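Pad change on the hand gripper today, doing it as a thread so I stop answering the same DM from the Zerkdale lot

1/8
This is the hand-held one, two fingers, rubber pad on the inside face of each. Same steps for the pair on the Wometti bench, just more bending down

2/8
When to change. We log every grab now and I look at the pads every 600. More than that and the light parts start slipping, esp the Petridis caps, which are slippy little things to begin with

3/8
What you need: small hex key, plastic scraper, alcohol wipes, new pads, scissors. NOT a knife. I have the scar

4/8
Open it all the way before you touch anyhting. Look at both pads side by side under a decent lamp. They never wear evenly, ours always goes on the left first. Run a fingertip down the edge, if it catches it's done

5/8
Old pad off. Start at a corner, scraper flat, slow. Leftover glue comes up with a wipe and a lot of rubbing. Two wipes, three if whoever did it last used the Starkska glue (me, July last year, sorry)

6/8
Where I am right now. Left pad frayed along the top and right edges and starting to peel back, right one in better shape bar a flap at the bottom corner. Bit of dust on it too. Changing both anyway, mixed pads grip crooked
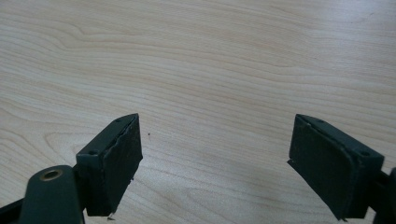 7/8
New pads on. Dry fit first, trim so nothing hangs over the block, then glue and press for a slow count. Leave overnight. I know. Leave it overnight

8/8
Next morning: close it on a bit of card, tug, should hold top and bottom. Drop of oil on the pivot bushings, wipe teh extra off or it ends up on the rubber. Reset the grab count in the log. Pads are in the second drawer, 4 left, will order more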